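Your Planner Is Fine. Your Config Folder Is a Crime Scene.

Every few months somebody publishes a new grasp planner and the rest of us are expected to feel bad about the old one. I have stopped feeling bad. I have used the same planner for 2 years, it has never been the reason my day was ruined, and I would like to say a few kind words about it before I complain about everything standing next to it.

The planner takes in a target and the shape of the world, and it hands back a path. It does this in less time than it takes me to find my coffee. When the path is stupid, I go looking for the stupid, and I find it in a text file. The gripper offset was measured from the wrong flange. The table was entered in inches by someone raised on inches. The camera transform was copied from the arm across the room, an arm with a different camera. 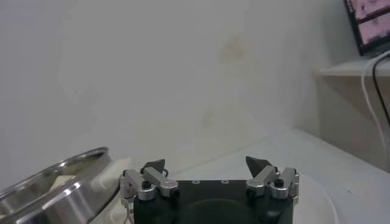
At Kassab, where I spend my working hours, one pick task pulls its settings from 7 files. Four of them set the speed limit. The last one loaded wins, and which one loads last depends on the alphabet. We once renamed a file to something more descriptive and the arm got noticeably braver.

I raised this at a workshop in November and was told that the answer is a better framework. It is always a better framework. We had Odel, and Odel was going to keep all the settings in one tree. It did. The tree has 400 entries, and one of them is called "use_new_mode," set to false, with a comment asking whoever reads it not to change it. I haven't changed it. I don't know what the new mode is, and by now it must be quite old.

Then we moved to Flirnent, which checks your settings for you before anything moves. I like Flirnent. I'd like it more if it didn't produce 103 warnings on a clean start, because the human eye is good for maybe the first three. A real warning in that pile has the life expectancy of a sandwich in a shared fridge. So we did what everyone does and piped the warnings to a log, and the log to a folder, and the folder is on a disk that I believe is still plugged in.

Perception people will tell you their end is harder, and they have a case. Clear plastic and shiny metal are miserable things to hand to a depth sensor. It reports a hole, or the wall behind, or some third surface of its own invention. Fine. But half the perception bugs that land on my desk are a threshold that somebody tuned at nine in the evening with the blinds down and saved as the default for all mankind.
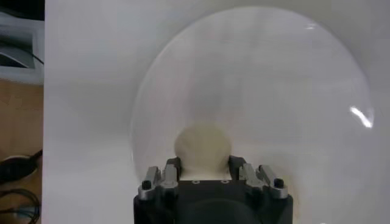
My proposal is so dull that I have been unable to get it onto a conference program. Write every setting once. Put the unit in its name. Make the software print, in one short page, what it is about to believe regarding the arm, the hand, the camera and the table, and make a person read that page before the motors come on. If the page won't fit on a screen, you have too many beliefs.

Uvmont's tools come closest to this, and people make fun of them for looking like a tax form. I find that restful. A tax form at least tells you which box it's upset about.

The usual objection is that learned policies will sweep all this away, and no one will hand-enter a gripper offset again. Maybe so. I've now looked inside a couple of learned policy repos, and each had a config folder. One of the folders had a subfolder called "final," and next to it one called "final_use_this." The speed limit was in both, and the numbers didn't match.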